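Ticket 368: Scoreboard clock at Burholm field drops 6 seconds at the half
Status: open
Category: match equipment

The clock on the north scoreboard runs fine through the first half. When the operator presses Reset for the second half, it starts at 44:54 instead of 45:00. Seen in three youth soccer matches in October. The referee's watch was right each time. Swapped the console battery, no change. Console is the Terkau handheld, receiver is the original one on the pole.
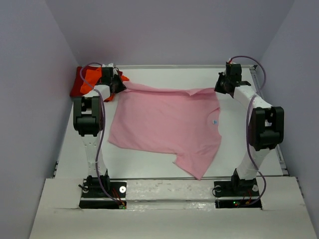

Nattawut Sukprasert
We had the same thing at Macapagal last season. Check whether the console is set to "resume" or "hold" at the half. Ours was on resume and kept counting from the last horn.

Set to hold. Tried both anyway. On resume it starts at 44:51, so worse.

Moved the console to channel 59 and re-paired it with the receiver at 4:30 pm. Ran two full halves with no match on. First reset came up 45:00, second came up 44:54. Horn sounded on time in both. 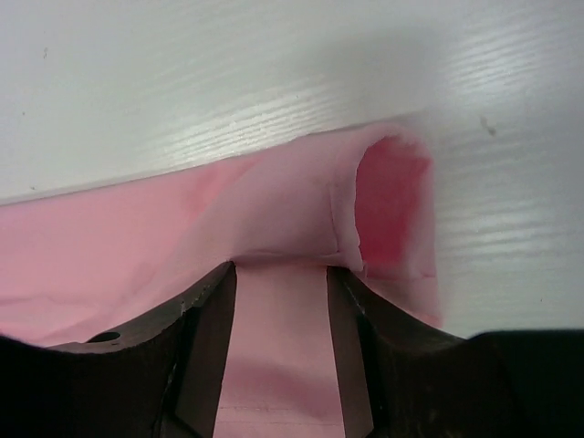 Posted by Lyle Thibodeaux, Burholm grounds

Opened the receiver box. The ribbon cable to the minutes board was loose at one end. Pushed it back in and taped it. Will run it again before the under-12 game and update the ticket then.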